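Brinier adds hand-guided teaching to its Inudport cell
2019-05-20

Brinier has begun recording demonstrations by remote control at its Inudport workshop, using a leader arm moved by an operator and a follower arm that copies it. The task is fitting small moulded parts. Each demonstration is stored with joint positions and wrist camera video — the operator works from the video alone.

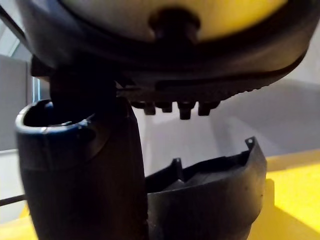 Two ways of teaching

The cell accepts two methods. In the first, the operator holds the arm and moves it through the task by hand. In the second, the leader arm is used from a desk outside the guarding. Brinier says hand guiding is quicker to set up, but the operator's hands often block the wrist view, so most of the 600 demonstrations planned will be made remotely.

Close work is the harder part to record. Parts near the gripper fill much of the view, and depth has to be judged from shadows and edges. 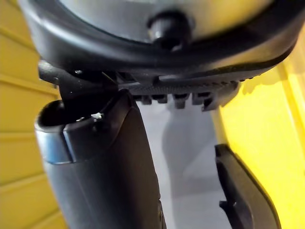 Wrist camera view with a gripper finger at lower right, Inudport.

Software for replay and trimming comes from Sunasine. Operators are trained for five days before their recordings are kept. A second cell is due in July.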